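Cable tie

A cable tie, also called a zip tie, is a strap that holds things together, most often cables and less often everything else. It has a toothed tail and a small head with a catch inside. The tail goes through the head in one direction and, as a great many people have learned while holding the wrong bundle, does not come back.

Materials

Most ties are nylon. The plain white kind suits indoor work and grows brittle after enough summers in the sun. Black ties usually contain carbon, which helps them stand up to daylight. Steel ties are sold for hot places and for buyers who have been let down before.

Use on machinery

Cables that travel with a moving part need slack at the bends and a firm hold between them. A tie pulled too tight can pinch the jacket, and one left too loose will wander along the bundle until it finds something to rub against. Manuals ask for the tail to be trimmed flush with the head. Manuals ask for many things. A tail cut at an angle leaves a point sharp enough to open a knuckle, and an uncut one merely sticks out.

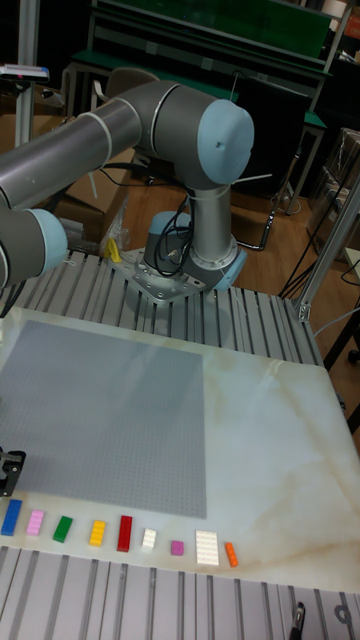 Releasable ties

Some ties have a small tab that lifts the catch so the strap can be used again. The Gurkholm tie, sold in bags of 300, put its tab on the underside of the head, where it could be reached only after the tie had been removed. A later version moved it. Paula Crăciun's short history of fasteners, The Sandu Drawer, gives the matter 51 pages, several of them calm.

Removal

Side cutters are the proper tool. A thin pin slid under the catch will free an ordinary tie undamaged, a trick that takes longer than fetching a new one and is widely practiced anyway.

See also

Hook-and-loop strap
Twist tie
Waxed lacing cord
String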